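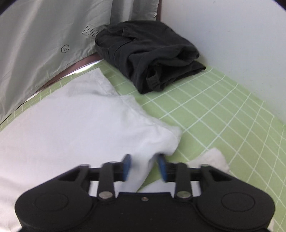

The Long Way Around to Breakfast

In Grendport, a bakery keeps its old hours and a town keeps its old habits

If you come into Grendport by the river road before sunrise, the first thing you notice is the smell. It reaches you a good way before the streetlights do, somewhere near the grain elevator, and if you have any sense you roll the window down and let it fill up the car. It is rye, mostly, with a little burnt sugar in it, and it comes from a low brick building on Gotton Street where the ovens have been lit every morning for 34 years.

Murakami Bakery opens at 5 and always has. When the cannery was running, that was when the night shift let out, and a line of tired people in rubber boots would stretch past the hardware store and most of the way to the bridge. The cannery closed in March of 2000 and took the line with it. The bakery went right on opening at 5 anyway, and little by little other people found their way in (nurses, bus drivers, new parents who had given up on sleep and might as well have a roll).

I was one of the new parents. We had moved to town knowing not a soul, into an upstairs apartment with thin walls, and I used to carry the baby down the hill in the dark so the neighbors could get some rest. I must have spent half that winter on the bench by the radiator, learning who was mad at whom over the parking by the ball field and how to keep pipes from freezing. No one ever asked why I was up. They just slid over!

The loaf to get is the Skaltell rye, a dark, dense, rather homely thing named for the farm up the valley where the grain comes from. It wants two days to rise, and another day on your counter before it's really at its best, though I have never once managed to wait that long. It likes cold butter and a little salt. My family has been known to eat it with canned sardines standing up at the sink, and I won't apologize for that.

Grendport has changed around it, as towns will. There are 703 houses inside the town line now, and a fair number of them stand dark until summer, when the weekenders arrive and discover that the rye is gone by eight. Some of them grumble. A few start setting an alarm, and those are the ones you'll still see come November, bundled up on the bench with their hands around a paper cup, arguing about parking with the rest of us.

My own baby is taller than I am these days and drives herself down the hill. She brings home two loaves, one for the house and one that has usually lost its heel by the time it reaches the kitchen, and she says the bench by the radiator still wobbles on the left side.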